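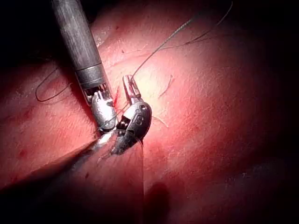

Aatos Mäkelä asks that new users read the note on thread length before step 1, as most tangles he sees at the practice station begin with a strand left too long.

Trisard Manuals > Practice Exercises > Suturing > Closing a Short Incision

Section 9. Placing and Tying Interrupted Stitches

Note: Section 9 replaces the December sheet. Revised 20/06/2021.

1. Cut the thread to the length marked on the Plasby card. Keep the rest of the strand on its spool.

2. Grasp the curved needle in the jaws of the needle driver, a little behind the middle of the curve. Close the jaws fully before you move.

3. Bring the needle to the edge of the incision. Enter the tissue at a right angle and turn the wrist to follow the curve — do not push straight ahead.

4. Draw the thread through slowly until a short tail remains. Tie the knot to one side of the incision and trim the ends.

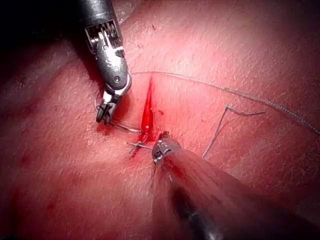
Fig. 9-2. Tied stitch at the lower end of the incision, needle held for the next.

5. Check that the edges meet without puckering. If the tissue bunches, cut the stitch and place it again.

CAUTION: Never let go of the needle out of view. If you lose sight of it, stop both instruments and find it before going on.

6. Place the next stitch farther along the incision. Keep the long strand to one side, clear of the jaws. 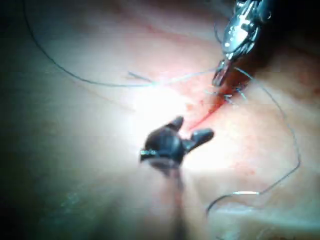 If strands do collect at the wound edge, hold the one you need close to the tissue and lift the others away one at a time. Do not pull on the whole group. A loop that has closed around the jaws should be opened with the second instrument — pulling back will tighten it.

7. When the last knot is trimmed, park the needle, count it in, and enter the exercise in the Jollemia log under code 1335.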